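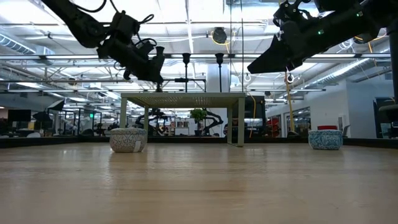
Customers keep telling us a shop that sells only coats and handbags can't last, and they usually tell us while holding a handbag. One wrote in last March to say our window in Otwood looked like "a very well-dressed lost and found." We had it printed on the receipts.

About Grundex

We opened with a rack of 65 secondhand coats, a mirror that made everyone look tall, and a loan we still don't like to discuss. The coats went. The mirror stayed, and it's the best salesperson we have.

These days we design our own. Each season we cut 300 coats in one shape, in colors we would wear to a wedding where we didn't much like the groom. When they're gone we stop, and you are welcome to be annoyed with us by email. Bags come out in spring. Our bestseller is the Trujillo, a shoulder bag with a pocket for your phone and a second pocket for pretending you've lost it.

Sewing and repairs happen at our workroom in Zondport. Send back anything with our label and we'll fix the lining, the zipper or the strap. We can't fix what you did with the fabric scissors, but we'd like to hear the story.

We don't do runway shows. We tried one, in the parking lot, and it rained on the velvet.

The shop opens at 10 a.m., or a little after if the coffee place has a line. Dogs may come in. Dogs may not try things on, following an incident with a cape.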